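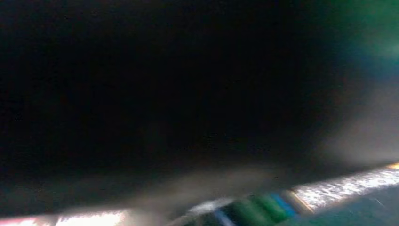

From the wrist camera on the Simiyu arm, with green and blue stripes and a speckled white strip along the bottom.

WORKSHOP NEWS: THE SIMIYU ARM

The arm on the back bench has now been running since December, and several members have asked how far it has got. It can pick up a small object from the left side of the bench, carry it across and put it in a tray. It does this well with some objects and badly with others. The rest of this item covers what has changed since the last newsletter and what we would like help with.

The base and the two long sections are as they were. The wrist has been rebuilt. The old one was printed in two halves and bolted together, and the bolts worked themselves loose after a long session. The new wrist is a single print with brass inserts, and it took 19 hours on the large printer. If you found that printer booked overnight and into the next day, that was us. We have put a note on the booking sheet so that long jobs are listed a week ahead.

The gripper fingers have had new pads. We tried bicycle inner tube first, which gripped well but left black marks on anything pale. The pads on it now are cut from silicone baking sheet and glued on with contact adhesive. They are holding up so far. Spare pads are in the drawer marked Simiyu, under the bandsaw blades, and the cutting template is in there with them.

Most of the recent work has been on the wrist camera. It sits close to the fingers, so it has a good view of the last few centimetres of a reach, and a poor view of everything else. Large parts of the picture can be dark and out of focus, and colours smear when the arm is moving. We knew this would happen to some degree. What we had not allowed for was how much it would upset the software, which was looking for clean edges and often could not find any.

There are two changes as a result. The first is that the arm now stops for a moment before it takes a picture it means to use. This makes each pick slower, but the misses have dropped. The second is that it pays more attention to blocks of strong colour and less to outlines. A green or blue patch is still a green or blue patch when it is blurred. Shiny and speckled surfaces remain a problem, as they throw back bright flecks that move about when the arm does.

Lighting matters more than any of this. The strip light over the bench is fine for soldering but it is too bright for the camera at low angles, and whole areas come out white. We have ordered a dimmable panel from Lenel and will fix it to the shelf bracket when it arrives. Until then, please leave the strip light off if you see the arm running. The window gives enough to work by until mid-afternoon.

We have kept a log of every attempt since the new wrist went on. The target was 1000 picks before making any more changes to the hardware, and we are at 539. The log is in the shared folder in a plain spreadsheet, with one row for each attempt and a column for what went wrong. If you spend an evening with the arm, please fill it in as you go and not at the end. Entries written from memory have been hard to use.

The motor controllers are the ones from Radeo that were fitted at the start. One of them runs warmer than the others and we have moved it to the outside of the box, where it gets some air. The wiring has been relabelled to match. The old diagram pinned to the wall is wrong and should be ignored – a new one will go up once the camera cable has its final route. At the moment that cable is held to the forearm with tape, and it needs a proper clip. Anyone who would like a small design job is welcome to it. The clip has to open without tools and must not foul the elbow when the arm is folded.

A few points for anyone using the bench. The red button on the left cuts power to the motors and leaves the computer on, so press it whenever you need to reach in. The arm will drop when you do this, slowly, so put the foam block under it first. Please do not lean on the base plate. It has been levelled with shims and goes out very easily.

The test objects live in the blue crate, and we are short of them. Small packets, tins and cartons with plain bands of colour are the most useful, up to the size of a fist. Nothing made of glass, please. Stikix have sent us a box of reject labels, and these are in the crate too for covering things that are otherwise too shiny.

The Simiyu group meets at 7 pm on the first evening of each month, at the back bench. You do not need to know any programming to join in. The next job is sorting the log by type of failure, followed by fitting the new light.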